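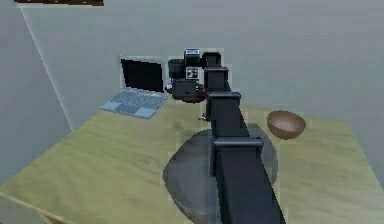 Keeping the twin honest: an hour with Khrystyna Hnatiuk

I'd been told to bring biscuits, so I did, and Khrystyna Hnatiuk had eaten two of them before I'd got my coat off. She looks after one arm at Netell. One! It lives twice, though, once bolted down in the workshop and once as a simulated model on her screen, and she'll happily tell you the second is more bother.

"People think you draw the arm, put it on a table and you're done," she said. "Then the real one gets a new bracket and your model's wrong, and it stays wrong until somebody notices."

The simulated one stands on a round grey base plate on a wooden table, with a laptop and a brown bowl for company, and a little box of a camera on top of the gripper. I asked if she'd spent ages on the bowl. "Ten minutes. I spent a week on the camera mount."

The camera is what she checks first every morning. If its position in the model doesn't match its position on the real wrist, the gripper goes for where a thing ought to be and closes on air. So she runs the same reach on both, one after the other, and compares where the fingers end up. Anything more than 2 millimetres out and she stops and goes looking.

"Nine times out of ten it's the mount on the real arm. The screws creep. I used to blame the software, and I once rewrote half a config file over a loose screw (please put that in, Dalibor will enjoy it)."

Dalibor Sokol does the mechanical side, and he'd wandered in for the biscuits by then. He keeps a paper log next to the arm, and we flicked back through it to January, when the wrist joint began to run rough. "It was a cable rubbing," he said. "You could hear it before you could see it. I re-routed it and put a sleeve on, and then Khrystyna made me run the reach test 38 times."

"I'd have liked more," she said.

After a job like that they zero the joints, and she copies the new offsets across to the model by hand. I was surprised nothing did it automatically. She pulled a face. They tried a script, apparently, and it cheerfully copied over a bad reading, and she lost an afternoon chasing it. Now she types them in and Dalibor reads them back to her.

I wondered what she'd change if someone gave her the money. A second arm, surely?

"God, no. A better torque screwdriver."

Dalibor said he'd already asked for one, and they were still arguing over which sort when I went to find my coat.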